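Selling Christmas in July: my Bodside market project
Monday, July 16, 2018

So my project was meant to be on supermarket pricing, and then I got hooked on why shops start Christmas so early, and my tutor let me switch (thank you!). I asked 146 shoppers in Bodside when they buy their first decoration or festive toy. I'd hoped for 100, so I was chuffed.

Most people said December, but when I asked what they'd bought last year, loads of them remembered something from the autumn! I also visited 3 shops. Rirar puts its stock out early and marks it down bit by bit, while Konance holds its prices and runs out of the cheap stuff first. Giannakopoulos only does cards and ribbon, so I left it out of the price chart.

Soft toys were the thing people admitted to buying on a whim, snowmen most of all.

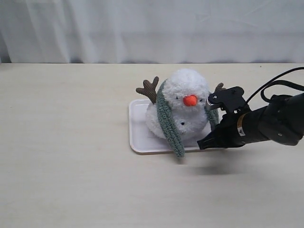 One shopper told me she never pays full price for anything with a carrot nose, and that she'd wait until the sales even if it meant going without. Five others said much the same, so I added a question on sales halfway through, which does make the first batch of forms harder to compare. Next time I'd test the form on my flatmates first.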